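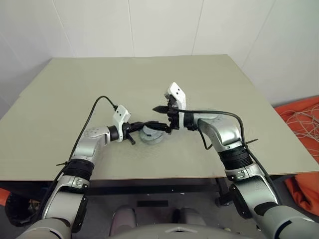

Wer seine Partien aus »Trukura« nach einem Update noch ansehen wolle, müsse sie vorher abfilmen, schreibt Ksawery Bielecka, und ein Replay-Theater, das die eigenen Replays nicht mehr öffne, brauche man gar nicht erst ins Hauptmenü zu setzen.

Start > Vorträge > Technik > Replay-Theater in »Trukura«: Sprechernotizen

Einstieg
Kommentar vorlesen, kurz stehen lassen. Die Kritik betrifft die Fassung vom April und ist in der Sache richtig. Danach Gliederung nennen: Aufzeichnung, Wiedergabe, Versionsbruch, Schnittwerkzeug. Fragen bitte am Ende, außer zur Terminologie.

Folie 2, Aufzeichnung
Wir speichern keine Bilder und keine Positionen. Gespeichert werden Startwert des Zufallsgenerators, Kartenkennung, Versionsnummer und die Eingaben beider Spieler je Simulationsschritt. Die Simulation läuft mit festem Takt, 30 Schritte pro Sekunde, unabhängig von der Bildrate. Eine durchschnittliche Partie belegt damit 48 Kilobyte. Zum Vergleich den alten Prototyp erwähnen (vollständige Zustände, Faktor nicht nennen, die Messung war unsauber).

Folie 3, Wiedergabe
Vorspulen ist einfach: Simulation ohne Darstellung rechnen. Zurückspulen geht bei reiner Eingabeaufzeichnung nicht. Deshalb werden beim Abspielen Zwischenstände im Arbeitsspeicher angelegt, bis zu 100 pro Partie. Ein Sprung zurück lädt den nächstliegenden früheren Stand und rechnet von dort vor. Auf der schwächsten Zielplattform ist die Verzögerung spürbar, wir zeigen dort eine Ladeanzeige.
Demo 1: Karte »Standholm«, Sprung zum zweiten Angriff und zurück. Falls die Demo hängt, mit Folie 4 weitermachen und am Ende nachholen.

Folie 4, Abweichungen
Fehlerklassen: nicht initialisierte Variablen, Iteration über ungeordnete Container, Gleitkommaergebnisse je nach Compiler. Die dritte Klasse hat am meisten Zeit gekostet. Bewegung und Kollision laufen jetzt in Festkommaarithmetik, Partikel und Stoffsimulation weiterhin in Gleitkomma, da sie nicht in die Spiellogik zurückwirken. Prüfsumme alle paar Sekunden, im Testbetrieb bei jedem Schritt. Der nächtliche Lauf umfasst 597 Partien. Dank an Iwona Zieliński für das Vergleichswerkzeug.

Folie 5, Versionsbruch
Zurück zum Kommentar. Jede Änderung an Einheitenwerten macht alte Eingabedateien ungültig: Die Datei lässt sich lesen, die Partie läuft aber anders ab. In der Aprilfassung wurden solche Dateien ausgeblendet, ohne Hinweis. Seitdem werden die Wertetabellen je Version mitgeliefert. Das deckt Balancing ab, Änderungen am Programmcode der Simulation dagegen nicht. Für diese Fälle Export als Video vor der Installation des Updates. Eine automatische Umrechnung ist nicht geplant, falls jemand fragt.

Folie 6, Schnittwerkzeug
Kamerafahrten liegen in einer eigenen Spur und verweisen auf Schrittnummern. Interpolation über Catmull-Rom, Blickrichtung getrennt über Quaternionen. Standardkamera ist »Edwards«, Name stammt noch aus dem Prototyp. Sie folgt der Einheit mit dem höchsten Ereignisgewicht und wechselt frühestens nach Ablauf einer Sperrzeit.
Demo 2: Kameraspur von Leszek Piątek laden, Sperrzeit auf null setzen, wieder zurück.

Fragen
Netzwerkcode: anderer Vortrag, auf Mitsuko Kudo verweisen. Konsolenfassung: keine Aussage. Dateiformat: Beschreibung liegt den Modding-Werkzeugen bei.

Kategorie: Spieleentwicklung | Schlagwörter: Replay, Determinismus, Kamera, Rarkton

Weitere Vorträge
Festkomma in der Kollisionsabfrage
Netzwerkcode für zwei Spieler: Eingabeverzögerung und Rollback
Kartenformat »Standholm« für Modder
Untertitel und Schriftgrößen im Zuschauermodus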